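床の聞き取り調査　参加者募集

Walleo床材調査室では、事務所のタイルカーペットについて率直に話してくださる方を20名募集します。

先にお断りしておくと、私たちはこの床を褒めてもらうために人を集めているわけではありません。販売元のカタログには「歩くだけで集中力が高まる」「会話がはずむ」とありますが、私はどちらも信じていません。灰色の床で会話がはずんだ記憶が、少なくとも私にはないのです。ただ、疑っているだけでは報告書になりません。実際に歩き、座り、物を落としてみた人の感想が必要です。

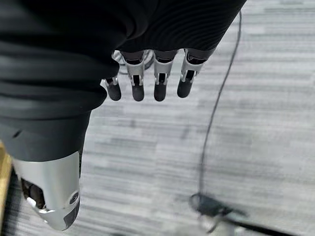
お願いすること

調査室の床の上で3時間過ごしていただきます。前半は各自の仕事や読書を持ち込んで、ふだん通りにしていてください。後半は靴を脱いで歩き、椅子を引き、床に落としたクリップや小ねじを拾っていただきます。最後に聞き取りがあります。

床は正方形のタイルを並べたもので、薄い灰色と白、濃い炭色の糸が筋になっています。筋の向きと色味はタイルごとに少しずつ違い、よく見ると継ぎ目がわかります。カタログはこれを「自然なゆらぎ」と呼んでいます。職人のスタヴロス・ゲオルギエフ（Stavros Georgiev）は「継ぎ目は継ぎ目だ」と言います。どちらの言い分に近いか、ご自分の目で決めてください。小さな物を落としたときに見つけやすいか、筋模様に紛れるかも伺います。
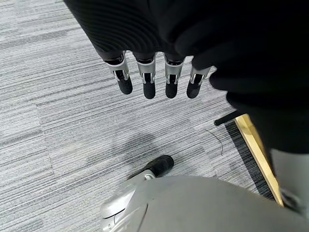
聞き取りでは、点数をつけていただく予定はありません。以前、五段階の質問票を使ったところ、ほとんどの回答が「やや満足」に集まり、何に満足したのか最後までわかりませんでした。「特に何も感じなかった」も立派な回答として記録します。無理に感想をひねり出す必要はありません。

応募できる方
・18歳以上で、日本語で聞き取りに答えられる方
・床に膝をついたり、しゃがんだりする動作に支障のない方
・床材の製造、販売、施工に携わっていない方

インテリアの知識は不要です。むしろ「床など気にしたことがない」という方を歓迎します。

謝礼
商品券4千円分と交通費の実費。途中で帰られた場合も同額をお渡しします。販売元からの記念品はお断りしました。

場所
Grgićビル 77号室

申し込み
氏名、連絡先、ふだん過ごす部屋の床の種類を書いて、調査室受付のレナータ・サアベドラ（Renata Saavedra）宛てにお送りください。締め切りは2018年3月5日です。応募が多い場合は抽選とし、結果は全員に連絡します。

報告書は8月に公開する予定です。カタログの文句と食い違う結果が出ても、そのまま載せます。

床材調査室　ミルサド・ドゥミトレスク（Mirsad Dumitrescu）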